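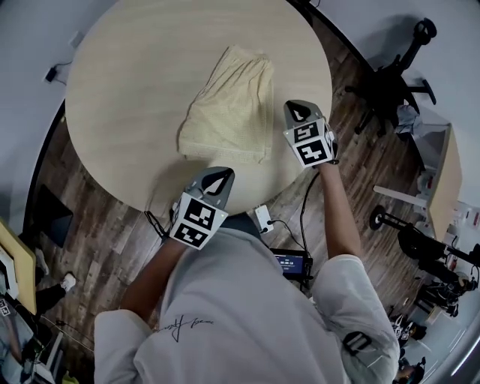 **Notes for the evening talk — September 9, 2022**

Say hello, thank Rocío Carrasco for the tea and for lending me her box of letters, then straight in.

Start with the word "serf". Most of us were taught it meant a farmer with a hard landlord — but on the Vilness estate a family could be sold apart from its land, and was.

Read the April petition slowly. Fifteen households signed with crosses, asking not to be moved to Carkura before sowing. 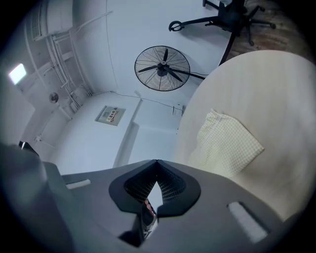

Then the steward's reply, all 28 words of it. Pause here, people do like a moment with it.

Move on to the Mihăilă ledger. It lists 3,656 people by first name only, next to the oxen, and I still find that page hard to turn, so don't rush me! 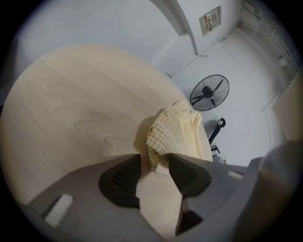 After emancipation: freed on paper, yes, but owing roughly 2,000 days of labour per village. Mention Zila, where the debt passed down to grandchildren.

If there's time, the song. If not, go to questions and remember to repeat each one for the back row.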